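FOR IMMEDIATE RELEASE

Two hand-held grippers, one kitchen's worth of tools, and a lot of filing: the Ladefoged build goes public

BAKVILLE, January — Hi, I'm Fabian Hämmerli, and I build things at the Tresholm shared workshop. For most of the past year my bench there has belonged to a pair of hand-held grippers I call Ladefoged, and I'm happy to say the plans are now free for anybody who wants to make their own set.

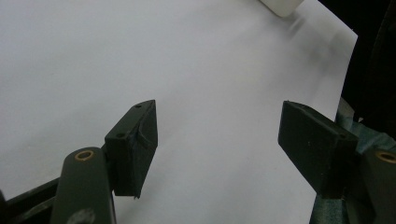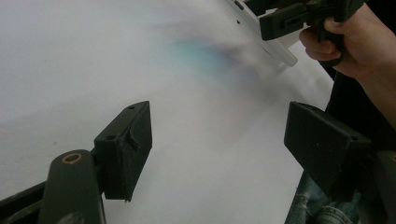
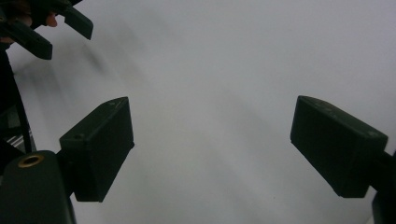

Ladefoged grippers over the white work surface at Tresholm. Photos: Fabian Hämmerli

So what did I make? Ladefoged is a gripper you hold and squeeze, with two chunky fingers and a camera looking down past them. You do a job with your own hands, the camera records what the fingers do, and later you can use those recordings to teach a robot arm the same job. I started with one. Then I tried to fold a napkin with it and saw right away that I was going to need a second (if you've ever tried folding anything with one hand, you know).

The fingers took the longest by far. I went through 15 versions before I had a shape I liked, and a few of the early ones snapped the first time I squeezed hard. The pads get scuffed up with use, so they're made to come off and be swapped out. You'll also see little brass-colored rings set into the arms. Please don't skip those! My first arms went without, and they got sloppy so quickly that I spent a whole evening blaming the camera.

The other half of the project is Vanelard, the small program that sorts the recordings. It runs on an old laptop, it lines up the left and right grippers by time, and it throws away clips where the fingers never close. I wrote it on weeknights and it looks like it. It does the job, though, and two other members at Tresholm have been using it without me standing behind them, which I count as a real milestone.

As for cost, a pair comes to about $200 in parts if you already have access to a printer. Printing takes a while, so start the fingers first and do the linkage while you wait. Assembly needs a small screwdriver, a file and some patience with the springs. I can put a pair together in an evening now. My first pair took me most of a month — I'd rather not say how many screws I lost in the process.

I'm also running a build night at Tresholm for anyone in Bakville who'd like company while they work. There's room for 8 people, it starts at 6:30 p.m., and you don't need to know anything about robots. Bring a laptop if you want to set up Vanelard the same night. I'll have printed parts ready so we can go straight to putting things together, and there will be soup.

What's in the download: the part files for both grippers, a shopping list, the Vanelard program, and my build notes, including the versions that broke. The notes are long and kind of rambling, but the section on getting the two fingers to meet evenly is worth reading before you print.

If you build a pair, send me pictures. If you find a better spring, please, please tell me.

Press contact: Fabian Hämmerli, Tresholm shared workshop, Bakville. Ask for me at the front desk, or leave a note on the Ladefoged bench. I'm usually in after dinner.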